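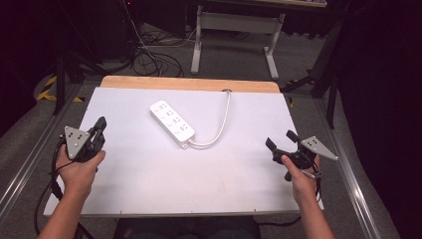
Why I still don't believe the success number

I spent most of December with a spreadsheet open on one screen and plug-insertion episodes playing on the other, and I have come out of it grumpier about learned policies than I went in. This post is the long version of a rant I gave Pin-yu Tsang over lunch. She asked me to write it down so that she could disagree with it properly.

The setup first, for anyone who hasn't read the earlier posts. We collect demonstrations with two hand-held grippers, turn them into trajectories with a pipeline called Wirent, and train a policy on what comes out. The task I care about is the power strip. One side steadies the strip, the other brings a plug to a socket and pushes. People do it without thinking. Software does it badly, and then reports that it did it well.

We had 1,261 demonstrations in the pile when I started. Wirent accepted all but 422 of them, and the dashboard showed a cheerful green bar. I wanted to know what had happened to the 422, and nobody had a good answer, me included, and I wrote part of the filter.

What the filter was throwing away

The filter has one main rule. If the estimated gripper pose jumps by more than a set distance between two timesteps, the whole episode goes in the bin. That sounds sensible. A jump usually means tracking was lost, and you don't want to teach a policy to teleport.

Now think about when tracking gets lost. It gets lost when the hands are close together, when a wrist turns over, when a forearm passes in front of something useful. In other words, during the hard part. The reach across the board is almost never rejected. The fiddly bit where the plug is a few millimetres out and the person backs off and tries again is rejected all the time. So the training set leans towards people who got it in first go, and the policy has hardly seen a recovery in its life. Then we all stood there and wondered why it pushes against the plastic next to the socket until the timeout.

Emília Halás had said more or less this in a review comment months ago. I found it while looking for something else. I had replied "good point, will look" and had not looked.

The planner is not off the hook

The usual answer in our group is to put a planner on top. Ours is Condness, which takes the policy's output and smooths it into something the arms can follow without complaint. I have nothing against smooth motion. My trouble is that Condness smooths everything by the same amount, and a person seating a plug doesn't move smoothly. There's a little wiggle and a change of angle. Run that through the smoother and you get a lovely curve with the useful part ironed out of it.

I replayed the same batch with smoothing on and with it turned off for the last part of the approach. With it off, the arms looked worse and the plug went in more often. I'm not going to put a percentage on that, as the batch was small and I chose it myself. That is exactly the kind of number I'm complaining about.

There is also the cord. The planner treats the power strip as a rigid box, and the cord as nothing at all. On our board it comes out of one end, curves round and goes down through a hole, so it has opinions about where the strip would like to sit. Turn the strip a little and the cord can push it back. Nothing in the collision model knows this. I raised it and was told the policy would learn it from data. Perhaps. See above for which data.

About that benchmark

The figure people quote for this task comes from 1,000 simulated trials in Enitz. I like Enitz, it starts quickly and the logs are readable. But the simulated socket has a slightly generous opening, a leftover from when the contact solver kept exploding, and a trial counts as a success if the plug's centre is within tolerance at the final step. There is no check on whether it has gone in. I watched a fair number of "successes" where the plug was resting on top of the strip, perfectly centred, pleased with itself.

Pin-yu's view is that a bad benchmark applied the same way every week still tells you whether you are getting better. I see the appeal. I just think that after enough weeks you have got better at the benchmark, and the last 3 releases look a lot like that to me.

What I've changed

The filter now cuts out the stretch around a jump and keeps the rest of the episode, with a flag so the trainer can weight it down. Anything with a retry in it gets a tag, done by hand for now using Chang, our labelling tool, which is slow and forgets your place if you resize the window. Smoothing is a setting per phase of the task. The Enitz success check looks at depth as well as position, and yes, the headline figure dropped, and yes, I have had messages about it.

None of this has been retrained from scratch yet. The run is queued behind two others and I expect somebody will bump it. Pin-yu has bet me a coffee that the new filter makes no difference at all. I took the bet, mainly out of pride.

If you use Wirent yourself, open the rejected folder and watch a few episodes before you believe the green bar. The path is in the config under the filter section, and the default setting deletes them after a while, so turn that off first.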